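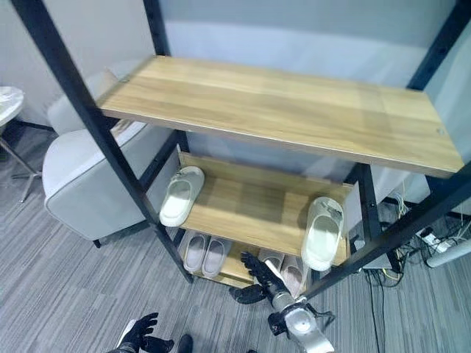
Drita Kolev wrote on Sunday:

> Before I rerun anything on our side, could you tell me whether the pairing numbers come from the policy with the wrist view or the one without it? Your note to the list reads as if one model did everything, and I can't see how it gets a slipper off a low shelf when the hand is covering half of what it's reaching for. Also, did you throw out the episodes where the operator changed hands midway?

Hi Drita, and hello everyone,

Thank you so much for reading that note as closely as you did. I wrote it in a hurry before dinner and it shows! There are two policies, and I blurred them together. The first sees only the head camera. The second gets the head camera plus a short memory of what the shelf looked like before the arm went in (we keep 20 past images, spaced out, and let the model attend over them). There is no wrist view in either one. Tumelo tried it back in September and we never got the timing between the streams right, so it was dropped.

On the slipper shelf task, with the lowest level as the target, the head-only policy finished 41 percent of its trials and the one with memory finished 56 percent. Same demonstrations, same training length. For the middle level the two were close enough that I wouldn't want to claim anything, and I think that fits your point about the hand, because up there it hides much less.

As for the changed hands, we kept those episodes. Zinhle argued for it, and I was against it for a good while, I'll admit. She felt that people do swap when a reach gets awkward, and that the model ought to see it. I did run one training without them, and the bottom shelf result dropped by 4 points, though that is a single seed and I'd be embarrassed to see it quoted anywhere.

One more thing if you do rerun: please reset the memory between trials. Leonidas forgot to once, and the robot kept reaching for where the slippers had been the time before. The Gonby loader doesn't clear it for you, you have to call the reset yourself.

I'll put the corrected table in the Makhubela folder tonight, and do shout if the split files don't match yours.

Warmly,
Yasaman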